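Warnon Hall Users' Group
Minutes of the meeting held on October 25, 2022 in the small meeting room

Chair: Wenceslao Bañuelos
Apologies: received from the Robles playgroup.

1. Minutes of the last meeting
The July minutes were agreed with one correction. The Hemex invoice was for shelving and not for blinds.

2. Matters arising
The Zernbridge quote for the side door has come in at £975. It was felt to be high. The chair will ask whether this includes the new lock and report back. The spare key has been returned.

3. Work table
The group looked at the table with the pale side walls. Members were content with the walls and the grey back panel, which stay as they are. The mottled beige top was discussed at some length. Two members would like a plain top, as small items are hard to pick out against the pattern. Others thought a plain top would show every mark. No change for now.

It was agreed that large items should be kept towards the back so that the middle stays free. Anything round should be wedged if it is to be left on its side.
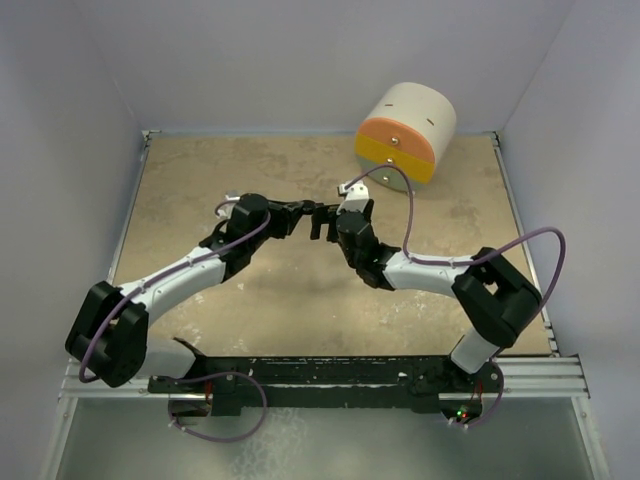
Item 3: the table, with the orange and yellow cylinder at the right.

The chair asked that items be put back in the store cupboard at the end of each session. Up to 12 can go on the lower shelf. The upper shelf is for paper goods only.

4. Floor
The stains on the concrete were raised again. Sweeping makes no difference to the brown and grey patches, and the pale flecks have been taken for dried cleaner, though this has not been confirmed. A member offered to try plain warm water and a stiff brush on a small area before any money is spent. 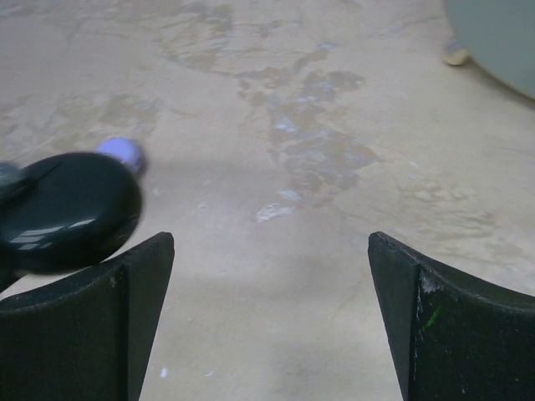

Sealing the floor was also suggested. The room would have to be closed for eight days and the playgroup would need to be told well ahead. The group preferred to wait for the result of the brush test. In the meantime, no bleach is to be used.

Action: chair to buy a stiff brush, spending no more than £20.

5. Any other business
The light switch by the cupboard is loose. To be reported.
Mugs are to be washed and put away by whoever used them.

The date of the next meeting will be sent round by email.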